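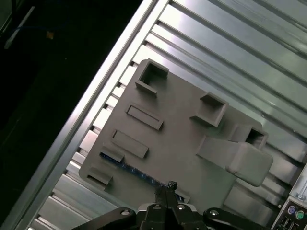 Lumholm Makers' Evening: minutes, March
Posted by Beathag Pollock, 7.15 am

Right, my turn with the notebook again, so you get my version. We were in the back workshop at Guthrie House because the front room had a choir in it (very good choir, very loud choir). Present: me, Ewan Mowat in the chair, Panya Somboon, Pouran Golestani and Eilidh Cruickshank, who had to leave before the last item for her train.

1. Last month's minutes
Agreed, apart from Pouran pointing out that I'd written she "offered" to sort the drill bits. She says she was asked. Changed to "was asked".

2. The practice board
Most of the evening went on this! For anyone who missed February, we're making a board for the beginners' sessions so people can try fitting parts into holes and slots before they're let loose on a proper assembly. Panya brought the current plate and we all had a good prod.

The three square sockets got a thumbs up from everyone. The walls are nice and thick and Ewan likes that they stand proud of the plate, as you can find them with a fingertip when you're looking at something else. The trouble is the third one, over by the big rounded block. Pouran said she kept knocking her knuckles on the block trying to get at it. Eilidh thought that was the whole point of having a hard one. We went back and forth on this for longer than I'd like to admit, and I ate two of Ewan's flapjacks in the meantime.

In the end we agreed to keep the block as it is on this version and try the third socket further along on the next. Panya will draw it up. She'd also like to make the two slots more different from each other, as the lower one is only slightly bigger and people will put the wrong piece in and then force it. I said I would definitely be one of those people.

Then the small tabs. I asked what the one on the bottom corner was for and got three separate answers, so could Panya please write it down somewhere. Ewan's worry is that it pokes out a bit and will be the first thing to snap off when somebody drops the board in a bag.

Colour: Eilidh wants the next one in something brighter than grey. Pouran likes the grey. Left open.

ACTION: Panya to draw version 2, with the third socket moved and a proper difference between the slots.
ACTION: Eilidh to bring colour samples, and not just orange ones.

3. Fixing it down
We talked about how to hold the board still on the slotted metal bench top. Ewan is all for bolting it through the slots, Pouran would sooner have clamps so the bench can be cleared quickly for the bike people. Clamps won, four to one. Ewan asked for it to be minuted that he still thinks bolts, so there you are Ewan, it's minuted.

ACTION: Pouran to see what clamps are in the blue cupboard before we buy any.

4. Money
We have £127 in the tin. The quote from Brulten for a set of loose pieces to go with the board came in at £200, and there was a bit of a silence after I read that out. Panya reckons she can make most of them herself if we pay for the material, which she puts at £60. Agreed she should go ahead. I'll write to Brulten and say thanks but no thanks (nicely).

ACTION: Beathag to reply to Brulten and give Panya the £60.

5. Illex cutter
Still making the noise. Ewan has had the side off and put it back on again. Please don't use it for anything thick until he's had another look, and please, please switch it off at the wall.

6. Any other business
The kettle lid has gone missing. Eilidh had already left so we couldn't ask her.
Pouran would like us to start at half past six so she can get home for the little ones' bedtime. All fine with that, and we'll try it next month.

Finished at 8.50 pm. Next meeting in the same room unless the choir moves.

Comments

Eilidh Cruickshank: I haven't got the kettle lid. Also I have samples in green and yellow, so there.

Ewan Mowat: Bolts.

Panya Somboon: The corner tab is for lifting the plate up with your thumb. I'll put it on the drawing. Beathag, can you pay me in notes and not the bag of coins like last time?

Pouran Golestani: Four clamps in the blue cupboard, one of them is seized solid. Will bring some oil.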